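# What an open day should show

On a Tuesday in April I drove to Toledo to spend an afternoon at Savmont, a company that trains robot arms to do kitchen work. They open the shop to the public twice a year. I signed up through the library, paid nothing, and got a sticker with my first name on it.

I have been to a fair number of these events. I spent most of my working life in plant maintenance, and people still forward me the invitations. Most open days follow one pattern. There is a stage, a robot does one thing very well, there is clapping, and then there is coffee. Savmont had the coffee, but the rest was different, and I think other companies should copy it.

The building is a former tile showroom out past the rail yard. Parking is bad. There were 47 chairs set out in front of a big screen, and a sheet of paper by the door that said the same number was the fire limit for the room. All of them were taken by one o'clock, so a few latecomers were asked to wait for the second session.

The first hour was spent on simulation. The project is called Follow, and the idea is that the arm learns a chore in a computer-made kitchen before anyone lets it near a real one. The chores are small. Open a drawer. Close a drawer. Put a cup under a spout. The staff put the simulated kitchen up on the screen and left it there while they talked, and then they ran it, over and over, with the mistakes left in.
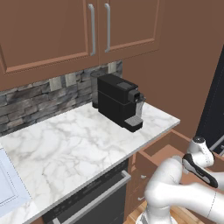

*The simulated kitchen used in Follow, with the arm at the open drawer.*

I liked that they started with a drawer. People outside the trade tend to think the coffee machine is the hard part, as it has more going on. A drawer looks like nothing. But it slides in one direction only, and if the arm pulls a little to the side, the thing jams or the grip slips off. I have fixed enough tool chests to believe that. We watched the arm miss the knob, catch it, lose it, and swing out too wide. One run ended with the arm pushing on a drawer that was already shut. A boy in the second row thought this was the best thing he had seen all week, and he may have been right.

The engineer at the front told us the arm had been through 3,000 practice runs on drawers alone, and that 159 of the most recent batch had failed. She put the failures up as a plain list with the cause next to each one. Some causes were just "unknown." I wrote that down. In my old job we weren't allowed to write "unknown" on a fault report, so people made something up, and then the next shift went looking for a problem that didn't exist.

A man near me complained during the break. He had driven down from Michigan and wanted to see a finished product. He said that watching a cartoon kitchen for an hour was a waste of his afternoon, and that a company that shows you its failures must not have much else to show. I understand the complaint. If you take a day off work you want to see something move, and a screen is a poor substitute for a machine you can walk around.

I still disagree with him. A finished demonstration tells you that the thing worked once, in that room, with that lighting, after however many rehearsals. I have stood next to machines that ran perfectly for visitors and broke down before the visitors reached the parking lot. If I were going to put an arm like this in my mother's kitchen, I would want to know how often it gets the drawer wrong and what it does next. Does it stop? Does it keep pulling? Those are the questions a buyer has, and a polished show is set up so that you never think to ask them.

The second hour was the real arm, in a back room, behind a yellow rail. Its gripper is made by a supplier called Clamex, and they passed a spare one around so we could feel the pads. The arm opened a real drawer in a real cabinet. It was slow. It did it four times and got it three times, and on the bad one it stopped by itself and a technician reset it. There was no apology and no music.

I have some criticisms. The simulated kitchen is very clean. The counter has a coffee machine on it and hardly anything else, and the open drawer is empty. My own drawers have a potato masher that stands up and catches on the frame, and a layer of rubber bands, and takeout menus from places that closed. When I asked about this I was told that clutter comes later in the program. Fine, but I would have liked to see even one bad run with a full drawer. The same goes for the light. It is bright and even everywhere in that kitchen, and no kitchen I have lived in is like that at six in the morning, when somebody would most want help with the coffee.

I would also have liked a straight answer on price. Somebody asked twice and was told both times that it was too early to say. If it is too early to say, then say what the parts cost today and let people do their own arithmetic.

Even so, I left with two pages of notes, which I can't say of the last trade show I went to. The public is going to be asked to let these machines into homes and care facilities, and soon. Companies that want our trust should let us watch the boring part, with the misses counted, and take questions while it runs. Savmont's next open day is in the fall. Get there before one if you want a chair, and park on the street behind the building.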